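4. The object on the plate

4.1 Why a plate is never just a plate

Anyone who has cleared a table after a long dinner knows that the trouble does not come from the dirty dishes. A plate with gravy on it goes to the sink. A plate with half a chop on it goes to the sink by way of the trash or the dog. The trouble comes from the plate with something on it that has no business being there: a set of keys, a hearing aid battery, the spare button that came off during the second course and was put "somewhere safe." Plates are very good at being somewhere safe. They are flat, they have an edge that keeps things from wandering, and there is usually one within reach.

The household literature has had little to say about this. Manuals of table service treat the plate as a thing that holds food and is then taken away, and they are firm about which side it should be taken from. Espinoza's Utodthorpe notebooks, on which this section leans heavily, start from the other end. Wilmer Espinoza spent an April sitting in other people's kitchens, writing down what they set on their plates when there was no meal going on. His hosts were patient with him. One of them, he records, began putting things on plates just to give him something to do, and those entries have been struck from our material.

What remains is a list of 3125 placements, each with a note of the plate, the thing on it, and what became of the two. We call a placement "foreign" when the thing is neither food nor a tool for eating food. Sugar packets caused a long argument and were in the end admitted as food. Toothpicks caused a longer one and are treated in the appendix.

4.2 Center, edge and the matter of corners

We had expected foreign things to end up at the rim. The thinking was simple enough, and we were rather pleased with it: a person using a plate as a tray should want to keep the middle free in case the plate was called back to its real work. The notebooks do not bear this out. Small foreign things tend to land in the inner part of the plate, a little off from its center, and they are hardly ever squared up to anything. This last point deserves a word. A round plate offers no side to line up with, and a person who would never leave a book crooked on a shelf will leave a box on a plate at whatever angle the wrist happened to suggest.

Figure 3 gives the arrangement we used as our standard case, with one box on one plate. We chose a box with a flat, square top because its turn relative to the table is easy to judge, and a plate whose color differs from the box because two of the authors wear glasses and one of them will not admit it.

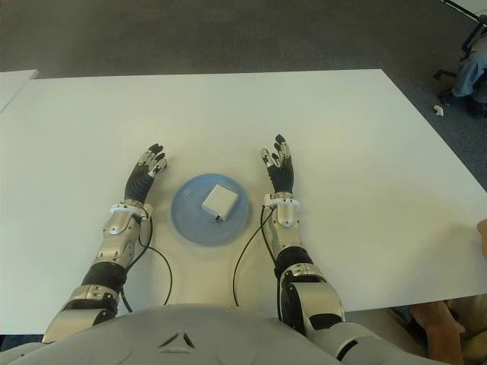

Figure 3. The standard case. A small white box sits on a round blue plate with a shallow raised rim, right of the plate's center and turned so that its corners point roughly up, down, left and right. A small black and metallic piece projects from the lower corner of the box. The table is white.

The question of what counts as "straight" on a round plate was first put to us by a reviewer of an earlier draft, who felt that the term had no meaning there. We agree that it has no meaning for the plate. It has a great deal of meaning for the table, and even more for whoever is sitting at it. Several of Espinoza's hosts, asked to say whether a box on a plate was crooked, first turned the plate. One turned her chair. We have settled on the near edge of the table as the line of reference and would ask readers who prefer another to do their own turning.

Things with bits sticking out of them need a separate rule. A box is a polite shape, but a box with a clip, a tab or a stub of some kind at one corner has a front, or at least can be accused of having one. In the notebooks such objects are labeled "pointed," without regard to how sharp they are. People lifting a pointed object off a plate tended to take hold of it away from the projecting part, and people sliding it tended to lead with that part and regret it when it met the rim. We do not claim a law here. We have seen enough rims met in this way to claim a habit.

4.3 Lift the thing, or lift the plate?

There are two honest ways to clear a foreign thing. One can pick it off the plate and then deal with the plate, or one can carry the plate away with the thing still aboard and deal with both elsewhere. (There is a third way, in which the plate is tipped and the thing slides off onto the table. Espinoza files this under "teenagers," although the oldest person he saw do it was well past retirement.)

The choice between the first two might seem to depend on the thing. It appears to depend much more on the person's other hand. A person with both hands free nearly always picked the thing off first. A person already carrying a glass took the plate and its passenger together, often with a short glance around the room to see who was watching. In the kitchen at the house called Melia, where the counter is narrow and there is seldom anywhere to put down a glass, passengers traveled as far as the sink as a matter of routine, and a small number went in. The notebook entry for one of these reads, in full, "Earring. Language."

Size plays its part as well. A thing that covers most of a plate is treated as if the plate belonged to it, and the two are moved as one. A thing that leaves most of the plate bare gets looked at twice. The bare part seems to remind people that there is a dish under there which will be wanted at supper. Our standard case falls plainly into this second group, and the persons to whom we set it as a task removed the box before they touched the plate, with the exception of Bermúdez, who is an author of this paper and knew perfectly well what we were hoping to see.

Color we had hoped to leave out altogether. It came in anyway, by way of the light things on light plates, which were missed. Up to 20 of the placements in the notebooks were discovered only when the plate above was lowered onto them in the stack and declined to sit flat. A white box on a blue plate does not have this problem. A white box on a white table does, and we would caution anyone repeating our work to decide where the box is to go before taking it off the plate. We lost one for most of a morning.

4.4 Where the thing goes next

Once lifted, a foreign thing has to be put somewhere, and here the notebooks become somewhat gloomy reading. The owner of a pair of keys will carry them to the hook. Anyone else will put them on the next flat surface, which in a kitchen is very often another plate. We have named this the Zedance shuffle, after the street in which Espinoza first saw it done in full. In the best example, a roll of tape visited four plates in a single evening and finished on the one it had started from, that plate having in the meantime been washed.

It would be easy to blame carelessness, and earlier drafts of this section did. We have since come around to a milder view. To put a thing away, one has to know where it lives, and visitors, children and husbands frequently do not. Moving it to another plate keeps it clean, visible and off the floor. As a holding measure this is quite sound. Its one weakness is that each person who applies it supposes the next person will know better.

We tried giving the thing a named place. A shallow dish was set by the bread bin at Melia with a card reading THINGS FOUND ON PLATES. For three evenings it worked very well. On the fourth evening it held an orange, and after that the household regarded it as a fruit bowl. The card was still there on Dec 6, 2021, when the last entry was made, leaning against a pear.

4.5 Limits of the material

The kitchens were all in Utodthorpe, and all belonged to people willing to have a man with a notebook in them. Houses that use placemats are few in our material. So are houses where meals are eaten from bowls, though the authors suspect that a bowl hides its passengers better and would like to see this looked into by someone younger. The standard case uses a single box, and it says nothing about heaps. Heaps are taken up in Section 5, together with the question of the gravy boat, which two of our hosts use for stamps.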